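News > Press Releases > Food & Catering

Search releases Enter keyword Go

Print this release | E-mail this release

CLARPORT LUNCH COUNTER ADMITS IT MAKES SANDWICHES, PLANS TO MAKE MORE

CLARPORT – Trendholm, the lunch counter and sandwich supplier on the ground floor of the Wureck building, will add a line of triple-deckers to its cold case starting in October. The company is aware that three slices of bread have been stacked before and makes no claim to the idea.

The new range has five fillings. Each will be made in the kitchen behind the counter before opening, wrapped in clear film and put out by 6 a.m., an hour at which Trendholm has learned that people will buy nearly anything, provided it comes with coffee.

"We asked our regulars what they wanted and they said a bigger sandwich," the company said in a statement it wrote itself. "We had been hoping for soup."

The kitchen spent much of the summer on the middle slice. Toast was tried and went over badly with anyone eating near a telephone. Rye had its supporters, most of whom work at Trendholm. Plain white bread won in the end, with the crusts left on, and the company considers the matter closed until somebody writes in.

Wrapping took longer. A box was considered, and a paper sleeve was tested on a Tuesday at the Hosoda offices across the street, where lunch is eaten mostly over keyboards. Hosoda has asked that the results not be published. Trendholm has gone back to film, pulled snug and twisted at one end, so that customers can see what they are getting before they pay for it.

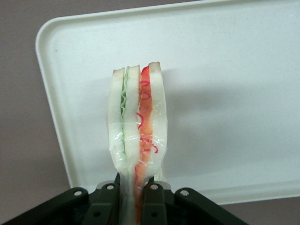
The kitchen will start with 150 sandwiches a day, split between the counter and standing orders from offices in the Wureck building and nearby. Anything left at closing will be sold at half price to whoever is still standing there. Staff are eligible and have been practicing.

Trendholm's two-slice sandwiches will stay on the menu for customers who feel that two slices have served them well. Egg salad will also stay, after a short and unpleasant week last spring when it did not.

Office orders for the new range should be placed at the counter by 2 p.m. the day before. Orders placed later will be met with sympathy and whatever is in the case.

About Trendholm

Trendholm makes sandwiches, salads and coffee for people who work in Clarport and forgot to bring something. It is open on weekdays. The second register is expected to be fixed soon.

Print this release | E-mail this release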